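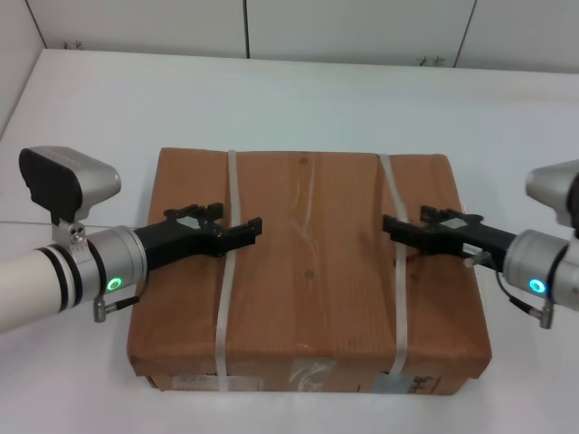
Inmaculada Ortuño writes the planner at Zatard that keeps two arms from getting in each other's way. The current version checks 126 points along each path.

"Straps are awkward," she said. "The depth data goes patchy on shiny plastic, so we plan around a gap."

Plain backgrounds bring their own trouble. 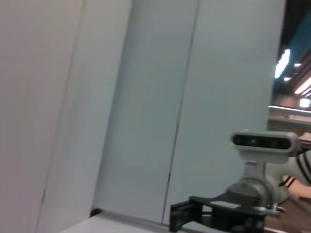

A gripper and depth sensor in front of pale panels.

"Flat white gives the matcher little to hold on to," Ortuño said. "I rewrote that part in August."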